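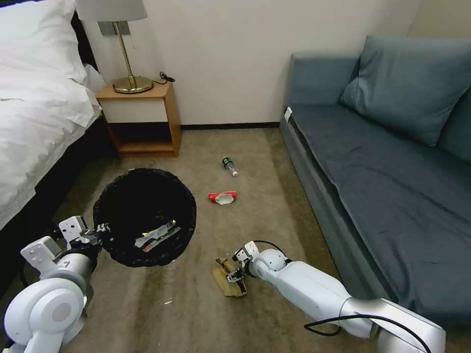
*Aufräumen im Gästezimmer: linker Greifer am Korbrand, rechter auf dem Pappstück.*

# Fletosmont – Aufgabenplanung und Wahrnehmung für zweiarmige Systeme

Softwarepaket, läuft auf dem Steuerrechner des Kunden. Keine Cloud, kein Abo. Kommt von Hikidine, Support auf Deutsch und Englisch.

Wofür: Aufräumen und Sortieren in möblierten Räumen. Hotelzimmer, Ferienwohnung, Pflegezimmer. Also Teppich, Stoff, Kabel, alles was Kameras nicht mögen.

## Was drin ist

- **Wahrnehmung.** Segmentierung aus der Kopfkamera, Handgelenkkameras optional. Durchsichtige Flaschen, zerknüllte Folie, flache Pappe haben eigene Klassen. Was in keine Klasse passt, wird als "unbekannt, greifbar" oder "unbekannt, liegen lassen" geführt.
- **Greifplanung.** Bis zu 200 Kandidaten pro Objekt, Rangliste live im Viewer. Flache Teile: Annäherung von oben, Fingerspitze zuerst.
- **Zweiarm-Koordination.** Ein Arm hält oder sichert, der andere arbeitet. Rollen fest vergeben oder vom Planer wählen lassen.
- **Sperrzonen.** Im Raummodell einzeichnen: Bett, Sofa, Nachttisch, Lampe. Zone kann "nie", "langsam" oder "nur überfahren" sein.
- **Protokoll.** Jeder Planungsschritt mit Zeitstempel, Export als CSV oder JSON. Wiedergabe im Viewer auch ohne Roboter.

## Ablauf in der Praxis

Raum einmal scannen, Zonen setzen, Behälter anlegen. Behälter ist alles mit Öffnung und bekanntem Rand, auch Drahtgeflecht. Bei Geflecht bitte Profil `mesh_dark` nehmen, sonst rät die Tiefenschätzung durch die Wand hindurch. Steht im Handbuch auf Seite 61, wird trotzdem dauernd gefragt.

Dann Aufgabe als Liste oder als Satz. "Müll vom Boden in den Korb" reicht. Reihenfolge macht der Planer, kann man aber festnageln.

Kabelführung am Arm unbedingt ins Modell eintragen!! Eine Schlaufe am Handgelenk braucht Platz, der Planer kennt sie sonst nicht. Vorlage `cable_loop` liegt bei.

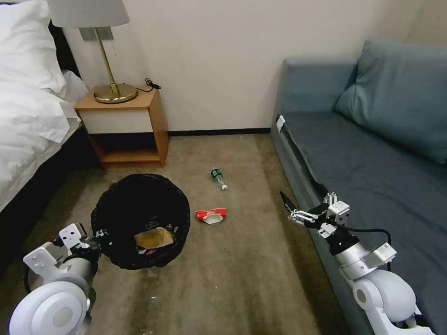

*Flasche und rot-weiße Verpackung auf dem Teppich, rechter Arm teils über der Sitzfläche des Sofas.*

Für enge Möblierung gibt es die Zonenart "nur überfahren". Arm darf über die Sitzfläche, Mindestabstand einstellbar, ab Werk 90 mm. Wer weniger will: geht, aber Warnung muss bestätigt werden.

## Technische Daten

| | |
|---|---|
| Betriebssystem | Linux, 64 Bit |
| Anbindung | ROS 2, eigene C++- und Python-Schnittstelle |
| Arme | 1 oder 2, je 6 oder 7 Achsen |
| Greifer | Parallel, Gelenkfinger; andere auf Anfrage |
| Objektklassen ab Werk | 444 |
| Lizenz | pro Steuerrechner, unbefristet |
| Updates | ein Jahr inklusive |

## Neu seit Juli

Viewer startet schneller. Kleinstteile (Papierfetzen, Fussel) lassen sich jetzt per Schwellwert ignorieren. Fehler bei umgekehrter Armreihenfolge behoben, danke an Fahad Arain für die Logs. Zusammenspiel mit der Flottensteuerung Dzene noch beta, bitte nicht produktiv einsetzten.

## Lieferumfang

Installationspaket, Lizenzdatei, Handbuch (PDF), drei Beispielräume, Kalibriertafel zum Selberdrucken. Arme, Greifer und Kameras nicht enthalten.

## Bestellen, Fragen

Testlizenz über Rukhsana Soomro, Vertrieb Teltholm. Bitte Armtyp und Greifer gleich mit angeben. Technik: Naheed Janjua, telefonisch ab 9 Uhr, Mittags meist nicht. Schulung vor Ort in Teltholm oder beim Kunden, Termine auf Anfrage.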